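Lovach Winter Trails: read me first

Version 2, 2020-10-24
Kept by Inger Brøndum

What is in this folder

Lovach Winter Trails is a set of route notes for people who go out on snowshoes or on cross-country skis in the hills above Lovach. It has the routes themselves, the huts and shelters on the way, and the notes which walkers have sent in after their trips. I started it as a paper list in my kitchen, and my English is the English of someone who learned it late, so please write to me if a sentence is not clear. A wrong word in a route note can send a person to the wrong side of a stream.

The routes cover three areas. The Brernis side is forest and old cart roads, mostly gentle. The Sandurness side is open and looks to the sea, and the wind there decides more than the snow does. The Eyvindsson ridge lies between them and is the only part where I would ask you to have done winter walking before.

Files

routes.csv has one line for each route.
shelters.csv has one line for each hut, shelter or barn where you are allowed to sit inside.
notes.csv has the notes from walkers, one line for each note. There are 400 of them in this version.
tracks is a folder with the GPX tracks. The name of each track is the same as the route code.
changes.txt tells what was changed and when.

All the text files are in UTF-8. If you open them in a spreadsheet program and the letters ø and å look strange, choose UTF-8 when the program asks for the encoding. The separator is a semicolon. I use the comma a lot in the notes and I did not want to put quotation marks everywhere.

Columns in routes.csv

code: a short code, for example BR-04 or SA-14. The letters give the area.
name: the name that people in Lovach use. It is not always the name on the official map.
start: the place where you leave the car or the bus.
length_km: measured on the track, with the return included if the route goes back the same way.
climb_m: all the uphill parts added together.
grade: from 1 to 4, explained below.
surface: groomed, trodden or untouched. This is how the route normally is in a normal winter, and I know that such a winter does not come every year.
dogs: yes, lead or no.
last_walked: the winter in which I or somebody I trust last went the whole way.

An empty field means that I do not know. It does not mean zero and it does not mean no. Please keep this in mind if you calculate anything.

How the grades work

Grade 1 is a route you can do with children and a sledge. Grade 2 has some hills, and on skis you should be able to brake. Grade 3 is long or exposed, and you need a map which works without a telephone. Grade 4 is only for the Eyvindsson ridge. It crosses slopes which can slide, and no grade in a table can replace the avalanche bulletin of the same morning.

I give the grade for calm weather. On the Sandurness side you may add one grade when the wind is strong, and I do this myself. Last April I turned back on SA-14, which is only a grade 2, because I could not stand straight on the bare part after the second gate.

Where the notes come from

Walkers write their notes in the book at the Brernis hut or send them by post or e-mail. I type them in. I correct the spelling but leave the opinions, so you will find one person calling a climb "nothing" and the next person calling the same climb "terrible". Both are kept. Names, telephone numbers and car numbers are taken out before I save the file, and a note about another person's behaviour is left out completely.

Many notes are in other languages than English. In those the column lang gives the original language and the text is my translation. I am quite sure of my translations from Danish and Norwegian. From German I am less sure, above all with the words for different kinds of snow, of which the writers seem to have very many.

Known problems

The tracks from the oldest winters were made with a poor receiver. In the forest they jump from side to side, and the length becomes too large. I have smoothed some of them by hand, and these have the word smoothed in the description inside the GPX file.

The Brernis side has far more notes than the other two areas. This is because the bus stops there and the hut has a stove. Do not read it as a sign that the Brernis routes are better.

The barn on SA-02 has a new owner. I have written a letter to ask if walkers may still use it, and until I have the answer it is marked closed in shelters.csv.

Reindeer fences are moved between winters. The gates in the tracks may be in another place when you come.

What you may do with it

You may copy the files, print them, put them on your own map and correct them. If you publish something from them, please write the name of the set and the version, so that readers can find out if a newer one exists. Please do not sell the notes. They were given by people who wanted to help the next walker and had no thought of money.

Do not use the set for navigation alone, and do not use it to decide if a slope is safe.

Sending corrections

Write the route code first, then the winter, then what you saw. A short note is welcome. If you send a track, please switch off the recording before you drive home, otherwise I must cut the road out by hand. I answer slowly between the first snow and the end of the season, when I prefer to be outside, and I add the corrections in the spring when the lower tracks have turned to mud. 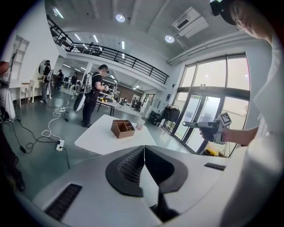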